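## 2. Planning and Budgeting Before You Order

This section is for the person who signs the purchase request. Complete it before opening Section 3 (Unpacking and Mounting). The worksheet at the back of the binder follows the same step numbers. Steps 2.1 and 2.2 can be done without a site visit.

### 2.1 Define the items to be handled

1. List every item the cell must pick in its first year. Use the kitchen's own item codes.
2. Record the heaviest, the widest and the softest item on separate lines of the worksheet. These are rarely the same item.
3. Mark each item as rigid, soft or flaky. Rolls and filled pastry count as soft even when the crust is firm.
4. Mark items that will share a surface or tray with other items. Mixed surfaces need the wrist camera option (see 2.3).

**Note:** Do not list packaging formats that are still under discussion. Quotes based on them have to be redone.

### 2.2 Choose the gripper fingers

Fingers are ordered separately from the Prothero arm. One set is two fingers.

1. Match the softest item from step 2.1 to a finger type on the Ekness order sheet.
2. Order 2 sets per arm. One set is in use while the other is washed or waiting for inspection.
3. Ask for sample picks before committing to a full order. Send the real product, baked to the normal color, in its normal condition. Substitutes such as foam or dough blanks are not accepted for this step.
4. Review the wrist camera pictures from the sample picks with the line supervisor. Check where the fingers meet the product and how much of it stands clear of them.
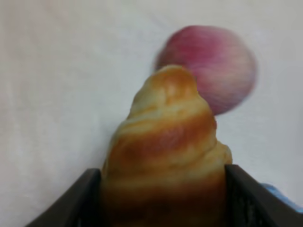
*Fig. 2-1. Coiled roll held at its base between two black fingers, wrist camera view. Fruit on the pale surface beyond.*

5. Agree in writing on what counts as an acceptable mark on the product. Crushed layers, flaking and surface dents should each have their own line.

**Caution:** Grip force settings from one product do not carry over to another. Allow set-up time for each soft item on the list, including items of the same shape from a different supplier.

### 2.3 Estimate the cost

Prices below are planning values only, as issued to the Burnville site on May 12, 2018. Request a current quote before submitting.

| Line | Item | Planning value |
|---|---|---|
| A | Finger set, soft items | $200 per set |
| B | Wrist camera option, with bracket and cable | $3,000 per arm |
| C | Set-up labor | $86 per hour |

1. Multiply line A by the number of sets from step 2.2.
2. Add line B for each arm that works on a mixed surface.
3. Enter set-up hours by product, then multiply the total by line C. Do not use a single figure for the whole cell.
4. Enter the arm and controller from the supplier's quote. They are not listed here - the price depends on reach and on the length of the service contract.
5. Add product used up in testing. Picked and rejected items are charged to the project budget and not to the kitchen.

**Note:** Washdown covers are a yearly cost. Put them under operating expenses.

### 2.4 Check the site

1. Measure the bench or table where items will be presented. Include anything that stays on it between shifts.
2. Confirm that the surface is plain and does not shine under the overhead lights. Strong glare makes item edges harder to find.
3. Confirm a grounded outlet on its own circuit within reach of the controller cable.
4. Mark the full reach of the arm on the floor plan. Guarding is quoted from this drawing, so an error here changes the price.

**Caution:** Do not place the order until the guarding drawing has been signed by site safety. At Burnville this is Finlay Lindsay.

### 2.5 Submit the request

1. Attach the worksheet, the sample pick pictures, the signed drawing and the supplier quote.
2. Send technical questions to Tassanee Somboon and budget questions to Farzana Baloch.
3. Requests received by the end of February are considered for the same budget year. Later requests go on the list for the next one.
4. Keep the sample fingers until the order is confirmed, then return them to Unwood in the original case. Unreturned samples are billed at line A.

If the item list changes after submission, repeat step 2.1 and resend the worksheet with a new revision letter.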